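## 5. Fitting and loading the hook rail

Read this section before you take the rail out of its bag. Fitting takes one person and one cross-head screwdriver. The Zadix rail comes in two lengths, and the steps are the same for both.

### 5.1 Choosing the position

1. Hold the rail against the wall where you want it. Leave enough room under it for your longest utensil to hang clear of the worktop.
2. Keep the rail to one side of the hob. Do not fit it directly above a burner or a hotplate.
3. Check that cupboard doors and the extractor flap still open fully.
4. Mark the two fixing points in pencil through the holes in the end plates.

**Caution:** Check for cables and pipes before you drill. Cables often run straight up or down from a socket or switch. If you cannot be sure, use a detector.

### 5.2 Fixing to the wall

1. Drill both holes with the bit that matches the wall plugs supplied.
2. Brush out the dust and push the plugs in until they sit level with the surface.
3. Offer up the rail and start both screws by hand.
4. Lay a spirit level on the rail. Adjust if needed, then tighten each screw a little at a time.
5. Press on the end caps.

**Note:** The plugs supplied are for brick and block. For plasterboard, buy cavity fixings rated for the full load. On tiles, put masking tape over the mark and drill without hammer action until you are through the glaze.

Wait until the end of the day before you hang anything if you have used filler around the plugs. Filler sold as quick-drying may need longer in a cold kitchen.

### 5.3 Loading the hooks

The load limit is 3 kg for the whole rail, shared across the hooks. Cast iron pans are too heavy and should be kept on a shelf. 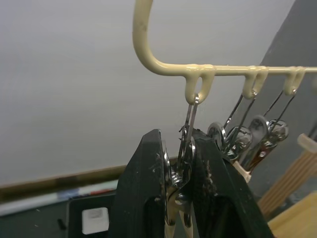

Tarnstead, May

Hang long tools by the loop or hole in the end of the handle. Tongs should hang with the arms pointing straight down, clear of anything beside them. Put the items you use most on the hook that is easiest to reach.

1. Start at the end nearest the wall fixing and work outwards.
2. Lower each item on to its hook. Do not drop it on, as this chips the coating.
3. Check that nothing touches the wall behind. Metal handles will leave marks on matt paint.
4. Keep knives off the rail. Store them in a block or a drawer.

**Caution:** Do not hang cloths or oven gloves on any hook near a source of heat.

### 5.4 Cleaning and care

Wipe the rail once a week with a soft cloth, warm water and a little washing-up liquid, then dry it. Grease collects on the underside of the bar and in the bend of each hook, where it is easy to miss.

- Do not use wire wool, scouring powder or oven cleaner.
- Do not put the rail in the dishwasher.
- Scuffs can often be taken off with a paste of bicarbonate of soda and water. Rub lightly and rinse.

If the coating has chipped through to the metal, dry the spot well and cover it with Flikura touch-up enamel. Allow 12 hours before using that hook again.

Tighten the wall screws every six months. If a screw turns without gripping, empty the rail and refit it with a larger plug.

### 5.5 Spare parts

End caps, screws and plugs are sold as one pack, part number 293. Single hooks cannot be replaced. Order from the Kaimal parts counter, and give the length of your rail and the colour of the coating.

Section written by Krishnamoorthy Pillai. Fitting steps checked by Ravindran Achari.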